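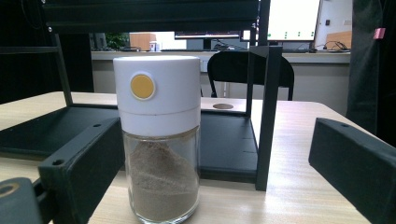

What is the Fallton Reed Band?

It's a community wind ensemble from the mill town of Fallton, made up almost entirely of clarinets, saxophones, oboes and bassoons, with one tuba that got in early and never left.

I play second clarinet in it, so take this entry with that in mind (the wiki editors said first person was fine as long as I kept the dates straight, and I've tried!).

Origins

The band grew out of the old Grenley Works Band, which was a regular brass outfit until most of its brass players moved away with the factory. What was left was a row of woodwinds and a cupboard full of marches nobody could balance properly. They rewrote the parts by hand, moved rehearsals across the river to Fallton, and played their first concert under the new name in May, in the chapel on Geddes Street. The program had 34 names on it. We're up to 54 players now, though you'd be lucky to see all of us in the same room on a rainy night.

Repertoire

The library holds 389 titles, and I'd guess half of them are still in pencil. Marches, hymn tunes, film music, a lot of waltzes. The piece people ask for is the Grulorden Suite, four short movements written for the band by one of its own bassoonists. The third movement is in seven and it used to fall apart every single time, usually at the saxophone entry.
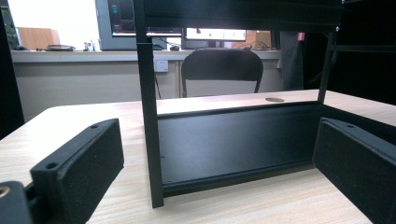
We finally got it down for the recording, which took two evenings in the chapel and a lot of retakes on account of the buses outside. The CD came out on 3/20/18 and has sold over 2,000 copies, mostly at concerts and through the music shop in Grenley. I still think the second track is too slow, but I was outvoted.

Concerts

There are three regular dates: the spring concert, the river fair and the carol night, when we play outdoors and the oboes complain about the cold (fair enough, oboes crack). Admission is free for the fair and carols. The spring concert is ticketed.

Joining

There's no audition. You need to read music and own or borrow an instrument, and the band has a few spare clarinets to lend. Bassoonists are always wanted. Flutes have a waiting list, so if you play piccolo too, mention that when you write in.

See also: Grenley Works Band; Grulorden Suite; Geddes Street Chapel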